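Re: [brisley-gardeners] Digging up tulips or leaving them in?

Hi all,

Jumping in on the tulip question, as I've gone back and forth on it for years and my back has opinions too.

Short version: I leave the species types in the ground and lift the big showy ones. The clay on our side of Brisley stays soggy all summer, and the fat Dutch bulbs just sulk in it. First spring, glorious. Second spring, leaves. Third spring, one floppy leaf and a slug!

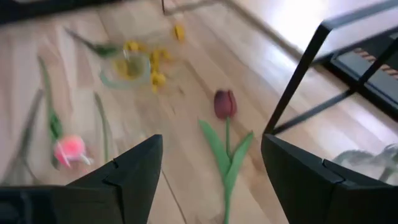
From: Gizella Bakos
To: Brisley gardeners list
Sent: 9:48 in the morning

Gizella wrote:

> I planted two bags of mixed tulips along the front walk last fall
> and they've finished blooming. My neighbor says to cut everything
> down now and dig. My sister says never touch them. The leaves look
> awful but they're still half green. Who's right? Also, where do you
> all keep bulbs over the summer if you don't have a basement?

Gizella, I'm with neither of them, sorry. Snap off the spent heads so the plant doesn't bother with seed, then leave those ugly leaves alone until they're yellow and come away with a light tug. For me that takes a good six weeks, and yes, it looks terrible the whole time. I plant hardy geraniums in front and they flop over the mess pretty nicely.

When you do dig, use a fork and start farther out than you think you need to. I've speared more bulbs than I'd like to admit (always the best ones, of course). Shake the dirt off, don't wash them, and toss anything soft or moldy.

No basement here either. Mine go in onion bags on a nail in the garage, on the north wall, with a paper tag in each bag. Please do the tags! One August I lost track of nine bags and ended up with orange next to magenta all down the driveway — my wife still brings it up. 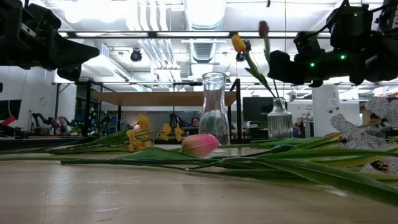 The small offsets are worth keeping if you have a spare corner. They won't bloom for a couple of years, so I line them out behind the beans and forget them. If you don't have the room, give them away, there's always somebody on this list who'll take them.

As for buying new ones, I had good luck with the Nisten catalog last year, though their shipping is slow. The Kivura mix was pretty but short, and half of it came up early and got flattened by the hail. Does anyone know if the Benítez nursery is still doing loose bulbs by the scoop? I drove by and the sign was down, but there were cars in the lot.

Oh, and squirrels. Chicken wire, flat on the soil, pinned at the corners, and take it up when the tips poke through. I've tried the pepper flakes and they seemed to enjoy them.

I'll have extra onion bags at the plant swap if anybody wants some.

Abhishek Dixit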